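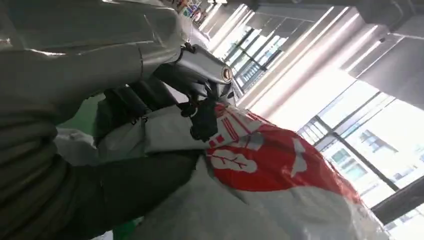 Fig. 5-1. Glossy white bag, red print, stripes and lettering folded into the creases near the top.

5. Scanning soft parcels (bags, mailers)

Boxes are in section 4. Bags are different enough to need their own pages. Read 5.1 before the first shift on the bench, then just keep 5.3 handy.

5.1 Before you start

Bench cleared of tape, cups, yesterday's slips. Crate on the left. Station in the center. Belt on the right. That's the Wiltgate layout and the steps below assume it. If your bench runs the other way, swap left and right all the way through and don't mix.

1. Power on the station. Wait for the Prellis screen to ask for a login.
2. Log in with your bench code. Not the shift lead's.
3. Pick profile 17 (soft parcels). Profile 2 is boxes and will reject most bags for height.
4. Wipe the pad. Dry cloth only, no spray.
5. Check the cable at the back. It should lie flat on the bench, nothing standing on it.
6. Zero the pad with nothing on it. Screen shows READY.

NOTE: If the last shift left a bag on the pad and you zero with it there, every weight after that is wrong. Take it off, zero again, rescan anything you already did.

CAUTION: Keep the belt stopped until step 6 is done.

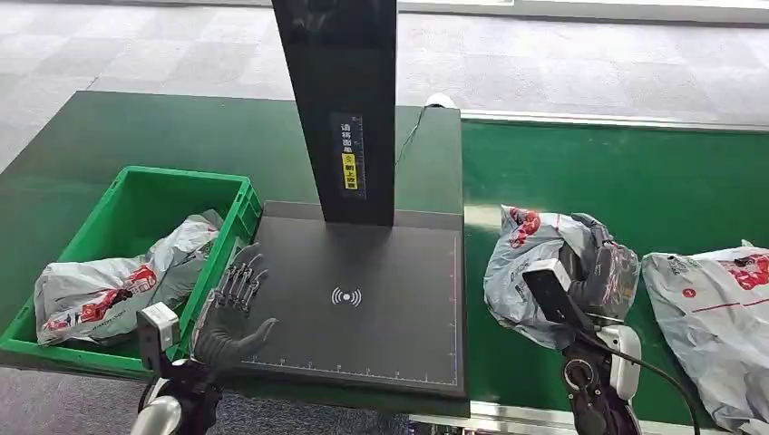 Fig. 5-2. Bench layout. Green crate at left, scanning station in the middle, belt at right.

5.2 The pad and the post

The pad is the flat dark rectangle at the foot of the post. Ruler scale along the near edge, another up the right edge. The white mark near the center (a dot with curved arcs both sides) is your aiming point. Bag goes over the mark. Doesn't have to be perfect.

The sticker on the front of the post is in Chinese. It tells you to put the parcel with the shipping label facing up. Same rule as this manual. Leave the sticker on, and don't put bench notes or tape over it. We've had benches where the post was half covered in memos by October.

Don't lean on the post. Don't hang anything off it either, bags of slips included.

NOTE: Slightly raised edges on the pad. A heavy bag can sit on the edge and look fine but weigh light. Whole bag on the flat part, or as near as it'll go.

5.3 Scanning a bag

1. Take one bag from the crate. Top one first, no digging.
2. Find the shipping label. On a printed bag this can take a second, the big logo is not the label. Turn the bag over if you have to.
3. Pull the bag straight before it gets to the pad. Two corners, a light tug. Shake the contents down to one end if they'll move.
4. Lay it on the pad, label up, over the white mark.
5. Smooth the label with the flat of your hand. Creases across the barcode are the main cause of a misread.
6. Tuck any folded top under the bag, not over the label.
7. Hands off. Wait for the tone. One tone good, double tone is a misread.
8. Slide it right, onto the belt. Label still up.
9. Next bag.

Keep one bag on the pad at a time. If the next one is already in your hand hold it clear, the station will pick up a barcode from the side if it's close enough and you'll get two records for one weight.

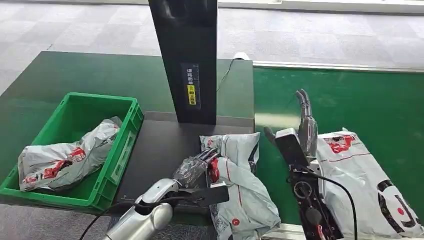 Bags on the belt should have a gap between them and the station. If one is sitting right up by the pad, move it along before you put the next one down. Overlapping bags jam at the first turn and then sombody has to walk down and sort them out by hand.

Crate corners: a bag hanging over the rim is OK, a bag hanging over the rim AND touching the pad is not. Push the crate back a bit.

5.4 Misreads

Double tone. Do these in order, stop when it reads.

1. Smooth again, rescan.
2. Turn the bag a quarter turn, rescan.
3. Check for a second label. Returns often carry the old one. Cover the old one with blank tape.
4. Type the number in by hand. Prellis menu, Manual, enter, confirm.
5. Still nothing: hold bin, with a pink slip. Write the time on it.

Error codes you'll see on this profile:

97 – weight unstable. Somthing is touching the bag or the pad. Usually your sleeve.
316 – label found, no match in the system. Hold bin. Don't retype it ten times.

Any other code, see section 9.

CAUTION: Torn bags don't go on the belt. Tape the tear first, on the side away from the label. If the contents are showing or leaking, hold bin, and wipe the pad before going on.

5.5 Kumsa bags

Kumsa account bags get the same steps with one extra. After the tone, press F2 to add the soft-pack flag, then slide it over. Forgot the flag? Reopen the last record, F2, save. Only works for the last one, so catch it early.

5.6 End of shift

1. Crate empty, or what's left counted and written on the board.
2. Belt clear, then belt off.
3. Log out of Prellis. Wait for the login screen to come back.
4. Wipe pad. Dry cloth.
5. Hold bin to the desk with its slips.

Leave the Skulex station powered on overnight. It updates at 2 a.m. and if it's off it does it at the start of your shift instead.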